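# Call for participants: gripper comparison sessions, November
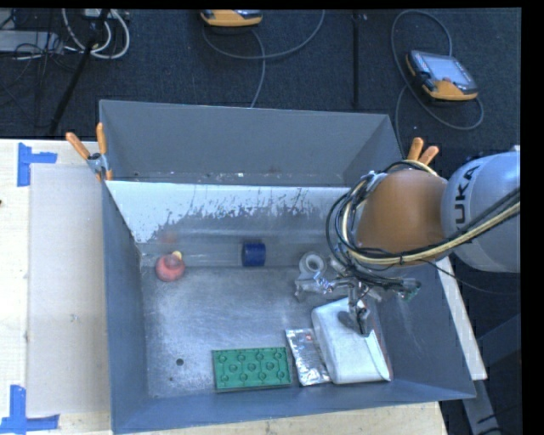
*Bin picking cell with the KUKA arm, a pouch, a foil packet, a green tray and other small items in the bin.*

Zostora is looking for people to operate a robot arm in a side-by-side test of two grippers. Both pick mixed items out of a metal bin. One is the Narkari, a finger and suction combination. The other is the Grirum, which has fingers only. We want to know which one people get along with better when the items are awkward - soft packaging, shiny foil, things that roll.

**What you will do**

You get a safety briefing and a practice run, then work through 46 picks with each gripper. You steer from a handheld controller and decide where to approach each item. After each gripper you fill out a short form about effort and frustration. We log pick time, drops, and how often you back off and try again. The order of the grippers is drawn at random, so please don't ask to start with a particular one.

A session runs 9:00 a.m. to 12:30 p.m. or 1:30 p.m. to 5:00 p.m., with a break when the grippers are swapped.

**Who can take part**

- 18 or older
- Normal or corrected vision, and able to tell red from green
- Comfortable standing for up to 39 minutes at a stretch
- No experience needed. If you have used a teach pendant before, say so - we need people from both groups.

We can't take anyone who works for Palamarchuk, the company that builds both grippers, or who took part in the spring pilot.

**Pay**

$33 an hour, paid by check or bank transfer within two weeks. Parking is free in the rear lot. If the cell goes down during your session you are still paid for the full slot.

**Rules in the cell**

Closed-toe shoes, long hair tied back, no rings or loose sleeves. The operator stays behind the floor line while the arm is powered. Staff reset the bin between runs; participants don't reach into it.

**Your data**

The bin is recorded by a fixed camera. Your face and voice are not recorded. Results are stored under a participant number, and you can withdraw up to the end of your session and still be paid for the time you were there.

**To sign up**

Write to Zlata Hladun at the Zostora test lab with your name, which half of the day suits you, and any past experience with robot arms. Left-handed operators are especially welcome, we are short on them.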